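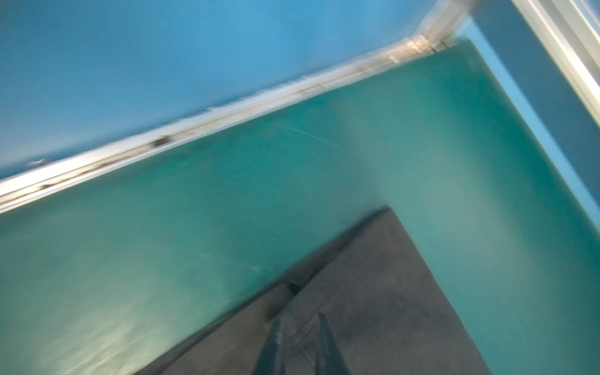 An operator at Emunik spends most of a shift holding a pair of handles. The arm across the room copies them, and everything it does is recorded: joint angles, gripper opening, video from the wrist. By the end of May the log held 1635 demonstrations.

Shagufta Pirzada, who runs the sessions, discards more than beginners expect. A pause of two seconds while the operator thinks will be learned as part of the task, she says, and so will a nervous correction. Fast moves smear the wrist video, so operators are told to slow down near contact.

Samuele Marras prefers guiding the arm by hand. The operator feels the load directly, and a new trainee is useful within a day. The drawback is that hands end up in view of the fixed cameras. Remote control avoids that but removes the sense of touch.

Emunik now uses both. Coarse motions are taught by hand, fine ones remotely, and the two sets are merged before training. The target is 2320 accepted runs.

14 shares | 2 comments

Related
Dandimham reopens its assembly hall
Khattak on grippers and soft parts
Mondano: a year of night shifts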